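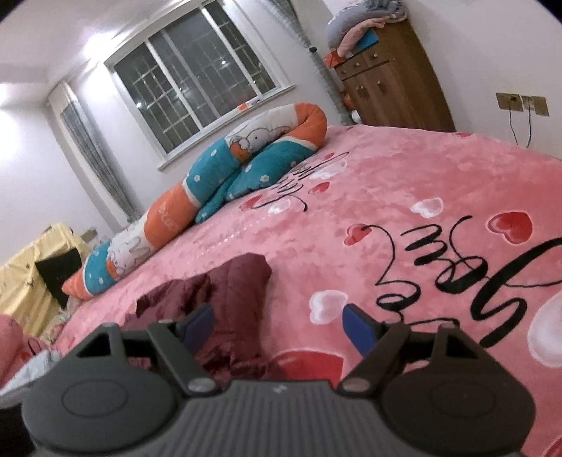
Upstairs bedroom, bed made up with the pink spread.

Nolholm, 756 Innes Road
Summer safety walk-through, August
Inspected by: Joyce Laizer
With: Rachid Ramadan (electrical items and water heater)
Copies to: Prakash D'Souza, Detlef Harms

Key
OK = no work needed
WATCH = fine for now, look again at the next walk-through
FIX = needs work, name of the person doing it is in the comment
N/A = does not apply to this house

Comments are mine unless they are marked RR. Detlef asked for the comments to stay on the same sheet as the marks this year, so it runs longer than the old form.

OUTSIDE AND ENTRY

House number visible from the road: FIX
The hedge has grown over the last two digits. A fire crew coming up Innes Road from the bottom would not see it until they were past the driveway. Prakash to cut back. If the hedge keeps doing this we should move the number plate to the mailbox post.

Front steps, treads and risers: OK
The loose tread from last year was replaced and it is solid. I stood on both ends.

Front steps, handrail: WATCH
Firm at the top. Slight movement at the bottom post when pushed sideways. The post base was packed with leaves, so I cleared it out. No rot I could find with a screwdriver, but the wood is darker there than on the other post.

Porch light: OK
Comes on at dusk. New bulb in spring.

Front door lock opens from inside without a key: OK

Back door lock opens from inside without a key: FIX
The old double-keyed deadbolt is still on this door. It was marked FIX last August and the form says "ordered." The lock is in a box in the hall closet. It needs to go on the door. Prakash says he will do it before the next tenants get their keys, and I would like to see that written on the handover sheet too.

Path to the trash cans: WATCH
One paver has lifted at the corner next to the maple. A root is under it. Someone has put a stone on top to mark it, which is now a second thing to trip on. I took the stone away.

SMOKE AND CARBON MONOXIDE ALARMS

Downstairs hall smoke alarm (Skekeck): OK
Tested with button. Loud enough to hear in the kitchen with the fan running.

Upstairs landing smoke alarm (Skekeck): OK
Tested with button. The date on the back is readable and it is inside its service life.

Bedroom smoke alarms: FIX
The small back bedroom has the bracket on the ceiling and no alarm in it. I found the alarm in the kitchen drawer without a battery. I put in a battery and it works, but the plastic tab that locks it to the bracket has snapped, so it will not stay up. Needs a new unit. Prakash to buy. The other bedrooms are fine.

Carbon monoxide alarm near the furnace: OK

Carbon monoxide alarm near the sleeping area: OK
Plug-in type with battery backup. It had been moved to a low outlet behind the laundry hamper. I put it back on the landing, where it can be heard. Please leave it there.

Alarms are linked: N/A
Not linked in this house. Detlef wants a price for doing it. RR: I can quote when I do the panel labels.

BEDROOMS

One window in each bedroom opens fully by hand: WATCH
All open. The one in the small back bedroom is stiff in the last few inches and I had to use both hands. A child or an older person might not manage it. Candle wax on the track helped, but the sash was painted too thick at some point and should be eased with a scraper.

Clear way from the bed to the door: OK

Heater clear of bedding and curtains: OK
The curtain in the back bedroom has been hemmed and no longer hangs over the baseboard heater. That was a FIX last time.

Tall furniture anchored to the wall: FIX
The tall dresser in the back bedroom has a strap, but the strap is screwed into drywall only and came out when I pulled. It needs to go into a stud. I have taken the heavy books off the top shelf and put them on the floor until it is done.

Bed frames and slats: OK
Checked from underneath with a flashlight. Bolts tight.

Extension cords under rugs or mattresses: OK
None found. There was one under the rug last year, and the scorch mark on the floorboard is from before we took over the house. It has not changed.
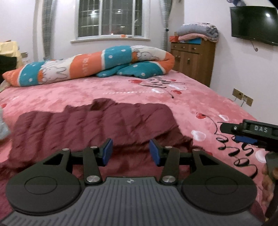
Reading time: 7 minutes

KITCHEN

Fire extinguisher in place and charged: OK
Gauge in the green, pin in, tag present. It hangs beside the door and not over the range, which is where it ought to be.

Range anti-tip bracket: OK
Pulled the range forward and looked. The bracket is there and the back leg goes into it. Whoever cleans behind the range needs to make sure the leg goes back in. I had to try twice to get it seated.

Range hood filter: FIX
Heavy grease. It went through the dishwasher and came out nearly as bad. Filters are cheap and we should replace this one. Prakash to order, the size is written inside the cabinet door above the hood in pencil.

Outlets near the sink trip on test: OK
RR: Both trip and reset.

Counter circuit: WATCH
RR: This is a 20 amp circuit and it is fine for what it is. The toaster oven and the kettle are both on it. Tenants report the breaker going off at breakfast. Nothing is wrong with the breaker. Move the kettle to the outlet on the other wall, and put a note in the house folder.

Cleaning products out of reach of children: WATCH
The latch on the under-sink cabinet works when it is closed. It was not closed. Drain opener has been moved to the high shelf in the hall closet.

Floor: OK
No lifting at the seams. The mat in front of the sink has a rubber back and does not slide.

BATHROOM

Grab bar by the tub: OK
Put my full weight on it.

Bath mat: FIX
Suction cups are perished and it slides. Thrown out. Replacement needed before the house is let again.

Exhaust fan: WATCH
Runs, holds a sheet of toilet paper against the grille, but it is noisy and I expect the bearing is going.

Hot water temperature at the tap: OK
RR: Was set too hot, turned down to the mark on the dial and checked again after lunch. It has settled where it should be.

STAIRS

Handrail full length: OK

Lighting with a switch at top and bottom: FIX
The top switch works one time in three. RR: Switch is worn out, I have one in the van and will change it on the next visit.

Carpet on treads: WATCH
The nosing on the third stair from the top is thin. No loose edge yet. I would replace the runner next year and not patch it. Rainer Tiedemann did the runner in the Gorkura house and his price was fair, so he would be my first call.

Storage on stairs: FIX (done)
Shoes and a box of light bulbs on the bottom steps. Moved. There is a shelf right next to them.

UTILITY AND LAUNDRY

Electrical panel clear and labeled: FIX
RR: Clear, yes. The labels are from the old kitchen and half of them are wrong. "Dishwasher" turns off the landing light. I will trace and relabel. Allow a morning with the power going on and off, so it has to be done between tenants.

Water heater: OK
RR: Electric, 4000 watt element. Relief valve lifts and reseats, discharge pipe runs down to the floor drain. No weeping at the fittings. Pan is dry.

Furnace filter: FIX (done)
Changed. The old one was gray right through. The spare on the shelf is the wrong size, and I have written the right size on the furnace door with a marker.

Dryer vent: FIX
Hose is the foil kind and it is crushed behind the machine. Lint in the elbow. I cleaned out what I could reach. Needs a rigid duct. Until it is done please do not run the dryer overnight or when the house is empty.

Washer hoses: OK
Braided, no bulges.

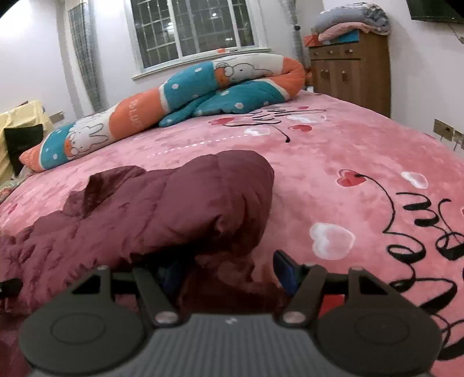
Flammable storage: WATCH
Two part cans of paint and a can of mineral spirits were on the shelf over the dryer. They are now in the shed. The shed gets hot in summer and I do not love that either. Anything we cannot match to a wall in this house should go to the county drop-off.

Floor drain: OK
Poured a bucket of water down it. Runs freely, no smell.

HOUSE FOLDER

Emergency numbers up to date: FIX (done)
Still had the old number for Detlef. Corrected in ink on the sheet, and Prakash will print a clean one.

Water shutoff shown on the plan: OK

Gas shutoff: N/A

Trash and recycling notes: OK
Not a safety item but it was asked for.

COMMENTS ADDED AFTER THE WALK-THROUGH

Prakash: Back door lock is on. The old deadbolt had left a bigger hole than the new one covers, so there is a plate around it. Key not needed from inside, I tried it several times. Hedge still to do, the trimmer is at the Gorkura house.

Joyce: Thank you. Please change the mark on the office copy and leave mine as it is, so we can see what was found on the day.

Detlef: What is left on the dresser? I have a guest with a small child asking about this house.

Joyce: Strap needs moving to a stud, with a longer screw. Small job. I would not let the room to a family until it is done, and the same goes for the missing smoke alarm.

Rachid: Panel tracing takes me until 11 if I start early. Stair switch I can do in the same visit. Someone needs to tell me which dates are free.

Prakash: Bath mat and range hood filter bought, both are in the hall closet. Smoke alarm is on order, same Skekeck model as the landing so the bracket will fit.

Detlef: I will hold the booking until Joyce has signed for the alarm and the dresser. Dryer duct goes on my list, and I will ask Rainer about the stair runner when I see him.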